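Upstairs at the Ladow building, the tables are filling up

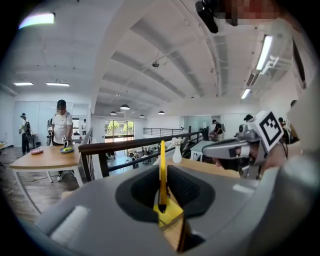

It has been a busy April at the Ladow building, and anyone who has come in for lunch lately will have noticed that the upper floor has a life of its own again. For a long while most people stayed down on the lower level, where the tables look out through the big windows onto the trees, and the space behind the railing was mostly somewhere you passed through on your way to a meeting. Now there are tables up there too, with people working at them through the day, and a good deal of friendly noise drifting down over the handrail (so far the lunch crowd doesn't seem to mind one bit!).

The change came with Vodevon, which took over the upstairs lease this winter and kept the layout open instead of closing it off into offices. Light wooden tabletops on white legs went in. Regulars have gotten used to seeing a pink plate or a blue dish out on a table at ten in the morning.

Timmermans, which looks after the building, says the curved white beams overhead were given a fresh coat of paint before the new tenants moved in, and that the dark wooden handrail was sanded and oiled by hand, a job that took 3 days and used up more rags than anyone had planned for. The building opened in 2000 and the railing is original, so it was nice to see it get a little attention.

Navum, the caterer downstairs, is keeping its usual hours, with hot lunch until 2 and coffee and cake from 3. Upstairs tenants and their guests are welcome to join, and trays can be carried up as long as they come back down again by closing time. Please use the main stairs, as the back door stays locked in the afternoon.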